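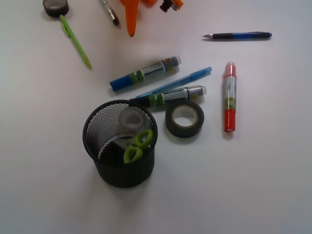
Figura 4. Material de escritório espalhado na mesa, com o porta-canetas de rede preta.

4.2 Tarefa «arrumar a secretária»

Leia esta secção antes de prometer a alguém que o Mollel arruma secretárias. A brochura da Braltby diz que sim. Nós dizemos: às vezes, e devagar.

1. Deixe o porta-canetas em pé e dentro do alcance do braço.
2. Afaste os marcadores uns dos outros. Quando estão quase paralelos e juntos, o Mollel tende a tratá-los como um só objeto.
3. No menu Tarefas, escolha Secretária e depois Recolher.
4. Defina o tempo limite em 15 minutos. Uma pessoa faz o mesmo trabalho em menos de um.
5. Prima Iniciar e fique por perto.

Nota: os rolos de fita deitados são o caso mais difícil. Nos ensaios de Mwanahawa Mrema, o braço empurrou o rolo pela mesa 13 vezes seguidas sem o levantar. O programa registou a tarefa como «concluída».

Nota: a rede do porta-canetas confunde o sensor de profundidade. Se o braço parar por cima da abertura, prima Pausa e repita o passo 3.

Cuidado: retire a tesoura antes de iniciar. O Mollel não distingue as argolas das lâminas, diga o que disser a ficha técnica.

Cuidado: não deixe a tarefa a correr durante a noite. Para a limpeza do tampo, consulte a secção 4.3 e tenha um pano à mão.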